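zurgate-pick: grasp planner + bin state for the two-compartment cell

Status: works, API still moving. Pin a commit.

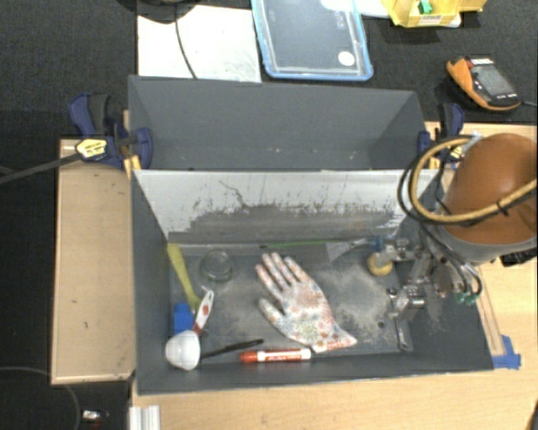 Takes a depth + color pair, gives back ranked grasps for the front compartment and a place pose for the rear one. No training code in here, that lives in the Stumetti repo.

What's inside
planner/ grasp sampling, scoring, collision check against bin walls and divider
perception/ segmentation wrapper, plus the mask cleanup Wijesinghe wrote
control/ thin client for the arm, velocity limits, retreat moves
tools/ replay, log viewer, calib check

Setup
Python env from env.lock, then make build. Run tools/calib_check before anything else. If the bin gets shifted in its clamps, redo the extrinsics, don't eyeball it.

Logs
1,871 grasp attempts in the August set. 1,816 have usable depth, the rest are flagged depth_bad and skipped by the loader. Keep them, replay needs the full sequence numbers.

Known problems
- Clear stuff. Clear cups come back as holes in depth, planner thinks it's floor. Set transparent_fallback=on, slower but it stops diving.
- Gloves and other soft things: the scorer likes the cuff too much. Working on it.
- Pens and markers flat near the near wall: fingers clip the wall model. wall_margin is 4 mm, going lower is at your own risk.
- Scuffs on the divider sometimes get a mask. min_height filter catches most of them, not all.
- Shiny tools give doubled edges. Merge step is off by defualt, turn it on in perception.yaml.
- Retry loop gives up after 2 fails on the same object and moves on. Hardcoded, sorry.

Config notes
Old Riritz configs load but gripper_width is ignored, rename to jaw_open. Hose and cable keepout is a seperate mesh now, see control/keepout. Don't delete it to get more reach.

TODO
place pose when rear compartment is nearly full
tests for the replay tool
docs for the scorer weights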